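第2章 采购规划与预算

2.1 适用范围
本章供准备购置Nelon手持夹爪套件的单位使用,内容包括数量估算、易损件储备、工作台准备和预算编制。安装与标定见第3章,日常维护见第6章。已有Clulano旧款夹爪的用户,请先阅读2.6节,再填写采购清单。

2.2 确定作业对象
编制预算之前,先把要夹取的物品列成清单。物品类型决定指尖垫片的型号,也决定垫片的消耗速度。

1. 按材质分组:硬质件、软包装、织物。
2. 每组选出尺寸最大和最小的物品各一件,测量宽度,与夹爪最大开口核对。
3. 织物类单独列一行。织物没有固定外形,同一件物品每次摆放的高度和宽度都会变化,夹取时指尖常常贴着台面合拢,垫片边缘磨损较快。
4. 在清单上注明每天计划的夹取次数。次数不确定时,按较高的一档填写。

注意:清单未完成时不要先订垫片。垫片拆封后不予退换。

2.3 易损件储备
垫片属于易损件,不在整机保修范围内。储备量按下列步骤计算。

1. 以3,000次夹取为一个检查周期。每到一个周期,停机检查两侧指尖的内侧面。
2. 出现下列任一情况即应更换:边缘起毛或撕裂;垫片表面露出浅色斑点;边角缺损;垫片与指尖本体之间翘起。
3. 左右两侧成对更换。只换一侧会造成两侧厚度不一致,夹取薄织物时容易打滑。
4. 用每月计划夹取次数除以3,000,向上取整,得到每月所需的垫片对数。织物作业再加一对备用。
5. 指尖本体和连杆一般不需要储备。各铰接处的铜衬圈每半年检查一次,有明显松动时整组更换。

织物作业时,垫片边缘磨损后容易挂线。发现指尖上有线头或绒毛,先停机清理,再检查垫片边缘。

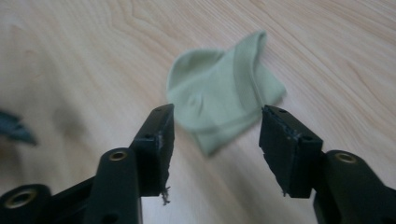 2.4 工作台与照明
工作台通常由用户自行准备,费用应列入预算,不要漏项。

1. 台面应平整、稳固,可用木质台面。表面不应有毛刺,以免钩挂织物。
2. 台面颜色与作业对象要有明显区别。浅色木台面适合深色或带颜色的织物;以白色织物为主时,另购一块深色台垫。
3. 待夹物品之间留出空隙,使夹爪张开后不碰到旁边的物品。计算台面尺寸时要把这部分空隙算进去。
4. 照明以柔和、均匀为宜。靠窗的位置需加装遮光帘,费用计入场地改造一栏。

小心:不要在玻璃台面上进行织物作业。指尖贴台合拢时可能划伤玻璃,玻璃反光也会影响识别。

2.5 编制预算
建议把预算分为四栏填写,便于审批和日后追加。

甲栏 整机:手持夹爪套件、随机工具、首批垫片一包。
乙栏 易损件:按2.3节算出的数量,一次订足六个月用量。
丙栏 场地:工作台、台垫、照明、遮光帘、收纳箱。
丁栏 人员:操作培训及交接工时。

垫片每包售价454元,内含15对。不拆包零售。用量不足一包的单位,可与其他部门合并订购,但收货地址只能填写一个。

整机交货期为35天,从合同生效之日算起。垫片由Trallcombe仓库单独发货,可能与整机不同时到达。安排培训日期时,以较晚到达的一批为准。

预算表中另留一行“待定”,用于填写新增的物品类型。作业中途增加织物种类的情况较多,届时往往需要换用更软的垫片,这一行可以省去重新报批的手续。

2.6 已有旧款夹爪的用户
1. 查看指尖正面的螺丝孔。孔位与附录B的图样一致时,可直接使用新款垫片。
2. 孔位不一致时,需加购Caruso转接片,每只夹爪两片,列入乙栏。
3. 旧款连杆不能与新款指尖混装。
4. 旧款垫片停止供应后,剩余库存可继续使用,但不要与新款垫片装在同一只夹爪上。

2.7 下单前核对
下单前逐项确认:
作业对象清单已填写,织物类已单列。
夹爪最大开口大于清单中最宽的硬质件。
垫片对数已向上取整,并已换算成包数。
工作台尺寸已包含物品之间的空隙。
需要转接片的夹爪数量已注明。
收货地址与收货人电话已填写。

核对完毕后,将清单与预算表一并提交。本章价格及交货期自2020年11月15日星期日起执行,此前已签合同的,仍按原合同办理。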